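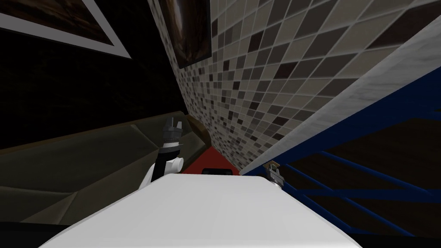
Manipulation Software Group – Simulation and Planning board

Thread: Self-filter leaks points after the Hendska update, planner rejects door approach

wkuhlmann
2 Jun 2025
Since moving to the new Hendska build I get start-state collisions in the tiled room. Setup is the stock two-arm model, head camera looking down over the body, Mania for the point cloud and Boros for arm planning. With the left arm raised, the self-filter is supposed to remove the body shell and both arms before the cloud goes into the voxel map. It leaves a thin band along the front edge of the white shell, where the surface curves away. Worst cloud so far had more than 3,006 leaked points. Boros sees them as an obstacle touching the robot and refuses to plan.

Things I have checked:
– URDF and collision meshes load without warnings
– TF tree is complete, no stale transforms
– raising the padding removes the band, but then the fingers lose real geometry near the door

Log excerpt:
[mania.filter] links masked: 31
[boros.plan] start state invalid: body_shell <-> voxel_map
[boros.plan] aborting, 0 candidates

Is anyone else seeing this, or is it my config?

stueber
Which mesh does the filter use, visual or collision? The default changed in April. The collision mesh for the shell is a convex hull with the edge simplified, so it won't match what the renderer draws. Set mask_source to visual and try again.

wkuhlmann
It was on collision. With visual the band is mostly gone. What remains is scattered along the silhouette and comes and goes from one cloud to the next.

rvincze
Then the rest is edge interpolation in the depth image. At the shell boundary the depth jumps from the body to the floor or the railing, and if the image is resampled anywhere in the chain you get points in the gap that belong to neither. Check that the depth topic uses nearest-neighbor scaling. Bilinear is fine for color and wrong for depth.

erdos_o
I would not spend time on the filter. Mark the voxels touching the body as ignored in the allowed collision matrix and plan. The body can't collide with itself there.

rvincze
Disagree. If you allow body against voxels you also allow body against the railing. In that room the right gripper is close to the blue bars, and one bad base motion puts the shell into them with the checker switched off.

erdos_o
Only for the start state. Boros has a flag for it, start_state_tolerance. Collision checking is back on for the rest of the path.

rvincze
The flag covers the first waypoint only. If the second waypoint is still inside the leaked voxels, you get the same abort with a different message.

timea_o
Both of you are describing things I have run. The tolerance flag works when the leak is thin and fails when it isn't, so filter first and keep the flag as a fallback. Order that works for me:
1. mask_source: visual
2. nearest-neighbor on depth
3. drop any point whose normal is nearly perpendicular to the view ray
4. clear the voxel map and reload it from a fresh cloud

Step 4 gets skipped a lot. Old voxels stay in the map until a ray passes through them, and no ray passes through the area hidden behind the body.

wkuhlmann
Steps 1, 2 and 4 fixed the start state. Step 3 I left out for now. Boros plans again and the arm gets to the pre-grasp pose at the blue door with the fingers open.

Next problem is the grasp frame. Mania fits one plane to the whole door and places the frame from that. The stile, the muntins and the dark panes are all treated as one surface, and the backplate goes with them.
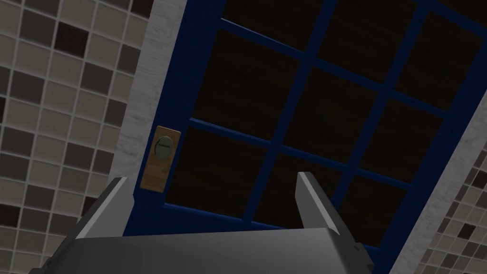

The detector has no trouble finding the round silver part on the plate, but the approach axis it returns moves between queries with the robot standing still. I ran it 3 times from the same pose and got three different axes. Position is stable. I could average, but I would prefer to know the cause.

stueber
How are you getting normals? If the neighborhood radius is larger than the knob, you are averaging knob, plate and stile. Reduce the radius, or crop to the detection box before estimating.

timea_o
Also check whether the glass is in the plane fit. Whether depth on a pane comes back from the glass or from whatever is behind it depends on the material setting. With a lot of pane area, the fit can settle on either surface. I would fit the plane to the blue pixels only. The color separates cleanly from the mosaic and from the white jambs.

erdos_o
Color thresholds will not survive a different asset. Use the segmentation IDs from Hendska.

timea_o
IDs will not survive leaving simulation. Depends what the test is for.

erdos_o
The test is for the planner, as far as I can tell from the first post. In that case the perception input should be as clean as possible.

wkuhlmann
It's for both. The planner regression can use IDs, the full pipeline can't. I'll split it into 2 configs.

Smaller radius plus the crop gives a consistent axis. I also tried the blue-only plane and it agrees with the cropped normals. Glass was part of it: with the panes included, the plane moves back behind the stile.

rvincze
Before you close this, how is the part modeled? If it's a thumb-turn and not a knob, the grasp needs to line up with the slot, and a rotation-symmetric grasp set will be wrong. There is a thin curved line on the face that could be either.

wkuhlmann
The asset file has one revolute joint and calls it "handle", which doesn't help. I have it as symmetric for now.

stueber
Look at the joint limits. Then post the config diff here please, the mask_source default should go in the migration notes.

wkuhlmann
Will do. Diff follows once the regression run finishes.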